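4. Kitchen chores on a fixed tabletop

4.1 Why drawers

Most of the claims about home robots rest on pick and place. Pick up the cup, put down the cup. Useful, but a kitchen is mostly things that open. Drawers, oven doors, jars with lids. A person getting lunch ready pulls on something every few seconds and doesn't think about it. So the question for this section is a narrow one – can a two-arm setup open a drawer, get something out or put something in, and shut it again, on a table that has other stuff on it?

We kept the table crowded on purpose. Earlier runs in the Rusau set had the drawer unit alone on a bare surface and scores were high. Too high, we think. With nothing to bump into, the arm can come in from any angle it likes and a sloppy approach costs nothing. Add dishes and a basket and the same policy starts to hesitate, or doesn't hesitate and should have.

4.2 Task and scoring

Each trial has three stages: reach, pull, release. A trial counts as a full success only if the drawer ends up open far enough to take an item out and no other object has been knocked over. Partial credit is logged but not reported in the main table (see appendix). We collected 1000 demonstrations by teleoperation, of which 200 were held out. The Petridis controller was trained on the rest, no extra tuning per object. The Avivlow baseline is scripted and gets the drawer position for free, so the comparsion is generous to the baseline.

Time limit was 20 seconds per stage. A human operator with practice needs much less than that, though operators new to the rig ran over fairly often on the pull.

The handle matters more than we expected. It is a black metal bar on a light wood front, easy to find by color, but set in a recess. The fingers have to go around the bar and not into the slot edge. Once closed on the bar the pull is close to a straight line and the arm does fine. Getting closed on the bar is the whole problem. Figure 3 has the grip itself, drawer open. 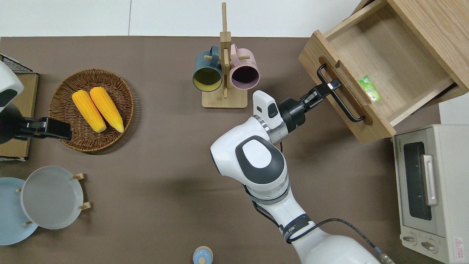

Figure 3. Gripper on the drawer handle, small packet inside the drawer. Mug tree, toaster oven, plate rack and corn basket share the table. Second arm at left.

4.3 What failed

Three kinds of failure, in order of how often we saw them.

Missed grasp. Fingers close in front of the bar or on one side of it, arm backs away with nothing. The policy then usually continues as if the drawer were open. This is the worst behavior in the set, from a user's point of view, since the second stage goes on confidently with a closed drawer. A simple check on finger width catches a lot of these and we recommend it to anyone, learned policy or not.

Slip during the pull. Drawer comes part way and stops. Retrying from there is harder than starting fresh, as the front has moved and there are few demonstrations that begin from half open. We did not collect recovery data in the first round. Should have.

Contact with other objects. Less common but it ruins the trial. The mug tree is the main one. It is tall, it stands near the drawer, and the mugs hang out to the side where the wrist wants to turn. Low objects gave us little trouble.

The second arm was left to its own task on the basket side for all trials in this section. Where the two arms must share an object, see Section 5.

4.4 Is this good enough for a home

No, not yet. The Arkier checklist asks for 2 failures or fewer over a long block of unattended trials, and neither system gets there on the crowded table. The learned controller handles shifts in the drawer position that stop the scripted one cold, and that is real progress. But it can't tell when it has failed, and a helper that has to be watched saves no one any time.

What we'd want before the next round in September: recovery demonstrations from half-open starts, a grip check between stages, and more than one handle shape. Bar handles are the easy case. Knobs and finger cutouts are untested here and we make no claim for them.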